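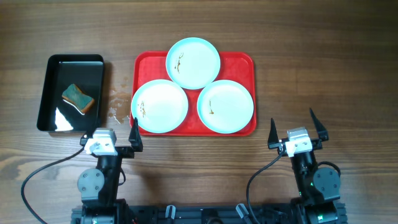
Figure 1. Dish wiping task: sponge in the black tray, three plates with residue on the red tray, both arms below.

Progress report to Costberg Fund
Project: Lemska, software for two-arm household tasks
Submitted by: Prinex, control and perception team
October 25, 2018

1. Work in this period

Since the last report in February we have concentrated on the planner and on the perception of residue. The planner now handles both arms in one common schedule. Before, each arm had its own queue, and the arms waited for each other too often at the middle of the table. With the common schedule the average planning time went down to 200 milliseconds per motion, which we consider sufficient for the present stage.

The residue detector was retrained with brown smears on white plates, as in Figure 1. It gives a mask for each plate, and the wiping path is calculated from the mask. Glare remains our main difficulty. The black tray has a shiny bottom, and a bright reflection can be taken by the detector for the border of the sponge. We added a filter for saturated pixels, and the sponge position is now stable in most of our recordings, but the filter costs us some accuracy when the lamp is moved. Water drops on the wood are also sometimes marked as residue.

2. Tests

We completed 21 full runs of the wiping task. In 11 of them all plates passed the check by the detector. Most of the other runs were stopped by the grasp monitor, when the sponge turned between the fingers. The logs were shared with Mathebula, who maintain the simulator for us.

3. Deviations from the plan

The module for stacking plates is behind schedule by 10 working days. The reason is the change of the gripper driver, whose new version reports finger position in a different unit. We have corrected the conversion and added a test for it. The budget is not affected.

4. Next steps

We will add slip detection to the grasp monitor and repeat the runs with plates that overhang the tray. The stacking module will be delivered together with the updated operator manual in English.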